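Deux femmes pacsées au Japon : le certificat de partenariat suit-il en cas de déménagement ?

Forum d'entraide Stetavton > Droits et démarches > Couples de même sexe à l'étranger

Publié par natex
Messages : 7

Bonjour à toutes et à tous,

Je suis française, ma compagne est japonaise. Nous vivons au Japon depuis plusieurs années et nous avons un certificat de partenariat délivré par notre mairie. Nous sommes aussi pacsées en France (pacs signé au consulat, avant notre installation dans le logement actuel).

Ma compagne est mutée en juillet dans une autre préfecture. La ville où nous allons habiter a elle aussi un système de partenariat, mais je n'arrive pas à comprendre si notre certificat y reste valable ou s'il faut tout recommencer. Sur le site de la ville il est question d'un accord entre communes, avec une liste, et la nôtre n'y figure pas. J'ai appelé, on m'a répondu très poliment qu'il fallait rendre l'ancien certificat avant de demander le nouveau. Du coup il y aurait une période sans rien, ce qui m'inquiète pour deux raisons.

D'abord le bail. L'agence accepte de nous louer l'appartement comme couple, à condition de voir le certificat. Ensuite la mutuelle de l'employeur de ma compagne, qui me compte comme partenaire pour certains avantages (congé familial, prime de déménagement). Le service du personnel demande un document en cours de validité au jour du déménagement.

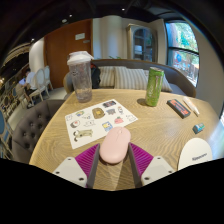 J'ai commencé à remplir la demande en ligne de la nouvelle ville, mais le formulaire réclame une adresse dans la commune dès la deuxième page et je ne peux pas aller plus loin. J'ai aussi essayé avec l'adresse du futur logement, il est refusé tant que le bail n'est pas signé. Donc l'agence veut le certificat et la mairie veut le bail.

Est-ce que quelqu'un est déjà passé par là ? Et est-ce que le pacs français peut servir à quelque chose entre les deux ? Merci d'avance pour vos retours.

honorato
Messages : 2688

Bonjour,

Nous avons fait ce changement de commune il y a deux ans, deux hommes, même configuration franco-japonaise. Je te raconte comment ça s'est passé, en précisant que chaque mairie a ses propres règles et qu'il faut vérifier chez toi.

Il y a deux cas. Si les deux communes ont signé un accord, on dépose une simple déclaration de suite, avec l'ancien certificat et les justificatifs de domicile, et on garde la date de départ du partenariat. Sans accord, on rend le certificat à l'ancienne mairie et on fait une nouvelle demande complète. Regarde quand même la liste de ta ville actuelle, car les deux listes ne sont pas toujours à jour en même temps. Regarde aussi du côté de la préfecture : certaines ont leur propre système, qui couvre toutes leurs communes, et l'accord peut exister à ce niveau-là.

Pour l'adresse, beaucoup de mairies acceptent les personnes qui « prévoient d'emménager ». Chez nous ce n'était pas possible en ligne, seulement au guichet, sur rendez-vous. On nous a donné un récépissé provisoire contre une promesse de location et un engagement écrit à fournir l'attestation de résidence dans le délai fixé. Demande explicitement cette procédure par téléphone, elle est souvent dans le règlement mais pas sur la page d'accueil.

Pièces qu'on nous a demandées :
– pour lui, l'extrait du registre de famille ;
– pour moi, un certificat de célibat avec traduction en japonais ;
– nos deux pièces d'identité et ma carte de résident.

Attention au certificat de célibat. Comme vous êtes pacsées, le document français peut mentionner le pacs, et la personne au guichet ne saura pas forcément quoi en faire. Dans notre cas il a fallu 8 jours pour obtenir une réponse. Prépare une courte note en japonais qui explique ce qu'est un pacs et que la partenaire est la même personne.

Pour l'employeur, nous avons fourni une copie de l'ancien certificat faite avant restitution, puis le nouveau à réception. Ça a suffi – mais fais confirmer par écrit.

drikau
Messages : 170

Le pacs n'a aucune valeur au Japon, donc à mon avis ça ne sert à rien de le montrer. Change plutôt d'agence, il y en a qui ne demandent aucun papier pour deux femmes, elles vous mettent en colocation et c'est réglé.

natex
Messages : 8

Merci à vous deux.

honorato, j'ai rappelé ce matin en parlant d'emménagement prévu et la réponse a complètement changé : c'est possible, au guichet, avec la promesse de location. Ils m'envoient la liste des pièces. Pour la préfecture je n'y avais pas pensé, je vais regarder.

drikau, nous préférons éviter la colocation sur le papier, la prime de déménagement passerait à la trappe et il faudrait refaire le bail ensuite.

Je reviendrai dire ce que la mairie a répondu au sujet du certificat de célibat.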